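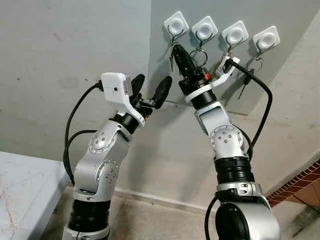
Grey wall panel with four white square hooks.

Mernden Gallery – pre-opening safety checklist, photography show
Checked by Julián Vallejo, front of house
Walk-through started 8:15 am. Opening tonight, doors at 6.

Hanging and fixings

Wall fixings in Room 1 pull-tested: OK
Wall fixings in Room 2 pull-tested: two redone. The large Marnov print had one screw into plaster only. Moved to the stud and tested again, OK.
Security screws fitted to all framed works: OK
Bottom edges of frames at least 40 cm off the floor: OK
Glazing free of chips and cracks: one chipped corner on the Manurung seascape, lower left. Taped for now. Glazier booked for February.
Labels flush with wall: OK

Floors and exits

Aisle width at plinths: OK after moving the second plinth. It was too close to the ramp for a wheelchair to turn.
Rear exit clear inside and out: not OK at first check. Packing crates stacked in the laneway. Moved to the store by 9:40, rechecked, OK.
Exit signs lit: OK
Stair nosing, mezzanine: loose on the third tread from the top. Mezzanine stays closed until it is fixed – rope and sign are up.
Cables taped or covered: OK, except the projector lead. Cover to be fitted before doors.

Lighting and electrical

Track heads locked and safety chains on: OK
Test tags in date: all but the urn in the kitchenette. Removed from use.
Dimmer rack, Drotelus unit: runs warm at full load. Keep at 50 per cent or below during the speeches and check the cupboard vents are open.

Fire and first aid

Extinguishers in place, gauges in the green: 3 checked, OK
First aid kit: saline and small dressings low. Reordered.
Visitor limit for Rooms 1 and 2 posted at the door: OK. Use the clicker tonight.

Outstanding before doors

Projector cable cover – Julián
Bar table to be shifted away from the extinguisher by the cloakroom
Spare torch batteries at front desk
Umbrella stand off the entry mat

Comments

Please stop leaning unhung works against the heater in Room 2, even when it is switched off. Use the padded rack. Rack key is back on the board in the office.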